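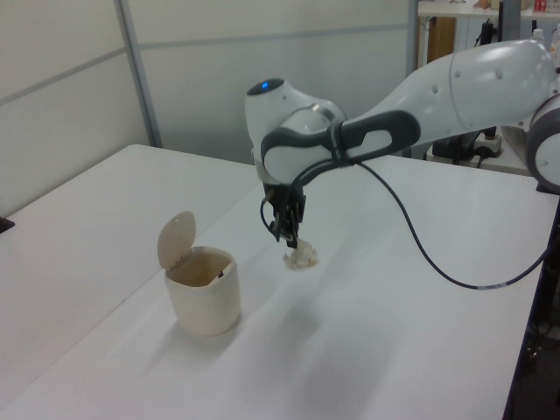
How long does it take to teach an arm one small job? Over 20 evenings in our case, and most of those went on the grip.

We started the Clollero build in February, when Birutė and I cleared a bench in the shared workshop, and I thought we'd be done in a fortnight (ha!). Tissue was my idea. It's light, it squashes, and no two crumples are the same shape, so every setting that worked for wooden blocks had to go. Gilmar rewrote the finger code twice - the second version is much gentler - and I spent ages fussing over where the cable should run.

Next up is getting the height right over the bin. If you fancy a go, come and find us at the far bench, and bring your own laptop as ours is painfully slow.

16 shares
2 comments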